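Subject: Re: [handwovens] washing and pressing madder reds
From: Josué Meireles
To: handwovens list

Hello all,

I got so excited reading this one over breakfast that my toast went cold. Quoting the part I'm answering:

> I finished my first set of cotton napkins with madder-dyed yarn from the
> Lungu mill ends and I'm scared to wash them. The yarn was a good strong
> red on the cone. A friend says hers went pink after a month on the table.
> Do I use vinegar? Salt? Do I wash before hemming or after? And is there
> any point in pressing them if they're going to be used every day?

First of all, congratulations on finishing a set! Napkins are my favorite thing to weave and I will defend them against anybody who thinks they're a beginner project. You get to try a new treadling every time and you still end up with something people wipe their chins on.

On vinegar: please leave it in the kitchen. I used it for years because my aunt did, and then I read up on madder and found out that acid pushes it toward orange. So all that time I was slowly turning my reds into brick. Salt won't fix the color either, at least not on yarn that's already been dyed and mordanted. What has worked for me is a mild soap with a neutral pH, cool water, and lots of rinsing. The first couple of baths may come out quite pink. Don't panic. Most of that is loose dye sitting on the outside of the yarn, and it was going to leave sooner or later. Keep rinsing until the water is clear enough to read the bottom of the sink.

Check your water too. Ours is hard and madder loves it, I get much warmer reds here than I did in my old apartment. If yours is very soft you may see the color lean cooler after washing. Some people like that better (my sister does).

Hemming: wash first, then hem. Cotton from those Lungu cones shrinks a lot more in the warp than you'd expect, and if you hem before the first bath you get a ripple along the edge that no iron will take out. I zigzag the raw ends, wash the whole length in one piece, and cut apart when it's dry. My last warp was 168 ends in the Ondale draft, the one with the little broken diamonds, and it pulled in so nicely after washing that I went and wound another one the same night.

As for pressing, yes yes yes, but only while they're still damp. Put them face down on a towel, hot iron, no sliding. Just lift and set down. Cotton gets a shine if you scrub at it dry, and on red it shows badly. Once they've had that first good press you can get away with folding them by hand straight off the line for everyday use. 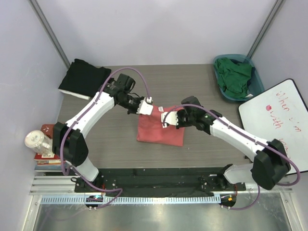 A red-pink cloth, folded.

Folding is also where I'd think about fading. Your friend's napkins probably had more trouble with sunlight than with soap. If a stack sits near a window, the top one takes all of it, and it fades along the folds first, so you open it up and there's a pale cross in the middle. I fold mine in thirds one week and in quarters the next, and whatever comes out of the wash goes to the bottom of the pile. My oldest set dates from my Erkard loom, and it has gone a soft rose all over, very evenly, and I like it more than I did when it was new.

If you want to be careful, weave an extra few inches and cut yourself a sample. Wash half, keep half in a drawer, staple them both to the draft. I have a shoebox of these now and it's the most useful thing in my weaving room, ahead of the swift even.

Does anyone still have the Wundetis handout on cotton mordants? It was passed around on this list a while back and I lost mine when my old laptop died. I remember it having a good table for tannin first, then alum, with times for each. I'd love a copy and I'm happy to scan my shoebox notes in exchange.

And please send us a picture of the napkins once they've been through the bath. I want to see that red!

Happy weaving,
Josué

P.S. I have up to 500 grams of the Lungu red left from the May order, all one dye lot. If you run short for a second set, write to me off list and I'll put a cone in the mail.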